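3. Préparer le plan de travail (ma partie préférée !)

Bon, vous avez déballé la presse Clitell et lu les deux premiers chapitres, on peut enfin s'installer. Moi, je fais toujours ça le mercredi soir, au calme.

1. Choisissez une table stable et passez un chiffon sec dessus.
2. Posez la plaque de mousse bien à plat. J'ai longtemps travaillé sans, et mes voisins du dessous s'en souviennent.
3. Sortez vos petites fournitures et gardez-les à portée de main.

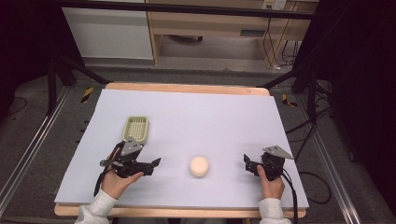
Fig. 4 – La plaque de mousse claire sur une table en bois, avec un petit panier ajouré.

4. Installez la presse à 13 cm du bord, levier vers vous.
5. Serrez les deux vis du socle, sans forcer (j'en ai déjà cassé une, merci à Akua Ansah pour la pièce de rechange !).
6. Faites un essai à vide, puis un autre avec une chute de papier.

Note : le réglage d'usine est sur 19. Pour du carton épais, je monte à 84, mais petit à petit.

Attention : ne glissez jamais les doigts sous le plateau quand le levier est levé. Et si ça grince, une goutte d'huile Pitkänen sur l'axe, puis on essuie. Pour l'encrage, passez au chapitre 4.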